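Notebook - dye bath and fading tests, December, started 8:40

Continuing with the madder series. Last entry left off with the wool skeins mordanted and hanging in the back room. They were still slightly damp this morning, which suits us, so they went straight to the bath without a second soaking.

Bath 1. Ground madder root, the Prutemau lot, 100 percent on weight of fiber. Tap water, plus a pinch of chalk. Our tap water is soft and the last two baths without chalk came out orange. Kosmas would like the chalk weighed properly instead of pinched. Agreed in principle. Will do from Bath 3 on, so that 1 and 2 stay comparable with the old cards.

Heating was slow on purpose. Brought up over two hours and held below 70 C. The hot plate overshoots when the dial is set past the middle, so it was set low and left alone. Peak reading 68 C, at the end of the hold. No browning that I could see in the liquor.

Bath 2. Same root, same weight, no heat at all. Left in the covered pail under the sink. It stays there until it has had 14 days, stirred mornings only. Please do not lift the lid to look. The stir log is taped to the wall next to the pail, and Anastasia has the first week.

Rinsing. Bath 1 skeins bled for longer than expected. The water was still pink after the sixth change. Either the alum was short or the skeins were too crowded in the mordant pot. I suspect crowding. The ties were too tight in three places and left pale bands, the same fault as in the autumn batch. Looser figure-eight ties from now on, with cotton string and not the nylon.

Weights. Scale was checked against the brass 100 g weight before and after and did not drift. Root was weighed dry. Skeins were weighed dry before mordanting, not this morning, so any figure on the cards is the dry one. The old cards do not say which was used. I asked Ákos and he does not remember either. Treat all cards before this series as uncertain on that point.

Fading cards. The first set from the south window came down today. These are the 16 strips from the weld and madder comparison, half of each strip covered with foil. Notes:

Weld on alum: strong loss on the exposed half. Now a weak straw color.
Weld on alum with a copper afterbath: much better, shifted toward olive. Little change across the foil line.
Madder on alum: slight loss, hard to see except in daylight at the door.
Madder on alum, iron dip: no change I can detect. Handle of the wool is harsher though, and one strip broke when bent.
Vitale commercial red, used as the control: faded more than the madder. Repeat before anyone quotes this. The strip was mounted near the edge of the card and may have had more sun.

Magdalini graded the strips against the blue wool scale without seeing my grades. We agreed on all but two, both weld. Her values go in the table, mine in the margin.
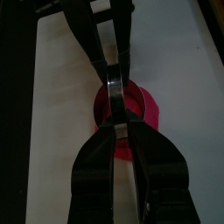 The table itself still needs a column for window position. At present the order on the card is the only record, and once a card is taken apart that is lost. Efthymia suggests writing the position on the back of each strip in pencil before mounting. Pencil survives the window. The felt pen used on the first set did not, and two labels had to be worked out by elimination.

Iron. The iron liquor jar is nearly finished. New jar started with the usual vinegar and scrap, lid resting loose, on the outside shelf. It should not be used until the old one has been compared with it on a test skein. The old jar is of unknown strength and every gray we have was made with it.

Exhaust bath. Liquor from Bath 1 was kept. One small skein put in at 14:20 and taken to 60 C. Result is a soft coral, even, no bands. I would use this color before the main one. A second exhaust is probably not worth the fuel.

pH. Strips from Vototeck read between 6 and 7 for Bath 1 before heating, and the same after. The strips are hard to read in a red liquor. Dip, rinse quickly, read at once. If we continue with madder past this series, a meter would save arguments.

Supplies. Alum is low, enough for one more mordant pot at the present rate. Zeltus has the 1 kg bags again. Order two. Also cotton string and foil. Root is sufficient for Baths 3 and 4 but not for a repeat of either.

Open points:
- Bath 3: chalk by weight, fewer skeins in the mordant pot, otherwise as Bath 1.
- Remount the Vitale control in the middle of the card, with a duplicate at each end.
- Find out whether the south window glass was changed when the putty was redone. If it was, the first set and the second are not on the same footing.
- Bath 1 skeins to be washed once with neutral soap when fully dry, then weighed and carded.

Stopped 16:50. Hot plate off at the wall.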